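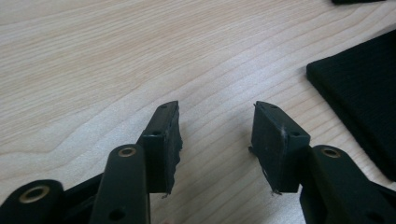 Fendbridge, 05.12.2024

Guton — Greifdaten vom Holztisch

Schön, dass ihr hereinschaut! Dieser Datensatz enthält 279 Episoden, alle mit dem handgeführten Greifer an hellen Holztischen aufgenommen. Die Fingerpolster sind an den Innenseiten ausgefranst und staubig — bitte beim Training bedenken, denn neue Polster greifen sich doch ein wenig anders. 55 Episoden haben wir für die Validierung beiseitegelegt. Fragen beantworten Ye-rin Yoon und Skye Carnegie wirklich gern, auch die ganz kleinen.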